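I have come round, rather late in life, to the view that we give away our children's toys far too soon. When we left Bondville one November, I was brisk about it – three bags to the charity shop before lunch – and I was terribly pleased with myself until teatime.
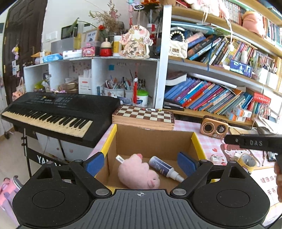 My neighbour Houshang Ahmadpour kept everything, and I used to tease him for it. Now his grandchildren come to stay and go straight up to the loft, and I find I'm a little envious. A shelf of old soft toys costs you a bit of dusting, I grant you, and perhaps a moth or two. I still think it's a fair price, and I'd tell any young parent to wait a few years before reaching for the bags.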